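Household Tasks Working Group
Minutes of the meeting of 2024-12-16

Present: members for manipulation, simulation, safety and facilities. Apologies were received from the member for procurement. Krawczyk attended for items 2 to 4. Gilmont sent written comments, which had been circulated.

1. Minutes of the previous meeting

Approved with one correction. Under item 5, "dish rack" should read "drying rack" in both places.

2. Kitchen tasks in simulation

The simulation member reported on the counter-clearing set. The set has 6 tasks, all built around a counter, a sink and shallow pans or trays. Each task was to be run 500 times on the Drasow controller and 500 times on the Nultik controller. The Drasow runs are complete. The Nultik runs stopped early on 2 of the tasks due to a license fault and will be repeated.

Results so far were tabled. Picking up a single rigid item from a clear counter is no longer regarded as a useful test, as both controllers pass it nearly every time. Pans remain difficult. The main failure is contact between the forearm and the rim during the approach, usually when the pan is close to a wall or turned away from the arm. The next most frequent is a grasp on the handle that holds during the lift and slips when the wrist rotates.

Krawczyk asked whether the approach failures were a planning fault or a limit of reach. The simulation member said both occur. The planner treats the pan as a solid box, so it rejects some approaches that are possible and accepts some with too little clearance at the elbow. A mesh model of the pan would help but slows planning.

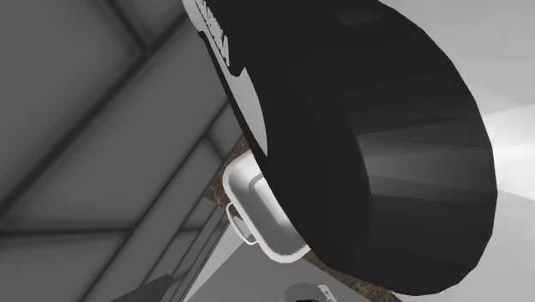 Gilmont's comments questioned the friction values used for thin handles. In Gilmont's view the values are too generous, and real slip will be more frequent than the runs suggest. The manipulation member agreed that the values came from a general table and had never been measured. It was agreed to measure them on the bench before any further figures are released.

There was some discussion of the wrist view. When the arm is low over the counter its own casing blocks much of the target, and the controller then works from its last good estimate. A second fixed view was proposed. The facilities member objected that a household would not accept fixtures on the walls, and that a result depending on them would not answer the question the group was set. No decision. To return in January.

Action: simulation to repeat the Nultik runs.
Action: manipulation to measure handle friction and send the values to Gilmont.

3. Definition of a completed chore

The draft definition was discussed at length. The present wording counts a task as complete when all items are in their target zones. Krawczyk pointed out that this allows a pan to be left upside down, or a counter to be cleared with food still on it. The safety member wanted spills counted as a failure regardless of final position.

Agreed wording: a chore is complete when a person entering the room would have no reason to do any part of it again. Krawczyk noted that this is hard to score automatically. It was accepted that a human rater will be needed for the bench trials and that simulation will keep the zone measure, labeled as such.

4. Shop-floor comparison

Krawczyk presented a short paper on tray handling at its packing line. An arm there moves trays between a conveyor and a rack. The target is 1000 trays between stops, which is met on most shifts. The trays are identical, arrive in one orientation and are presented at a fixed height.

The manipulation member said the comparison was of limited use, as the line had been arranged to suit the arm. Krawczyk replied that this was the point of the paper: most of the cost was in the rack and the guides, and very little in the arm. Members asked for the cost split to be added before the paper is circulated outside the group.

On the general question of whether machines can yet do these chores, the group's position is unchanged. Single steps can be done under supervision. A full kitchen reset without a person present cannot be recommended for trial.

Action: Krawczyk to revise the paper.

5. Bench trials

The test counter has been delivered and is awaiting a power connection. Facilities reported that the extra circuit needs approval from the building owner. Safety will not sign off the enclosure until the door switch has been replaced with the two-channel type.

6. Any other business

The shared drive is nearly full. Members are asked to delete duplicate run logs but to keep all logs of failed runs.

Next meeting: January, date to be confirmed by email.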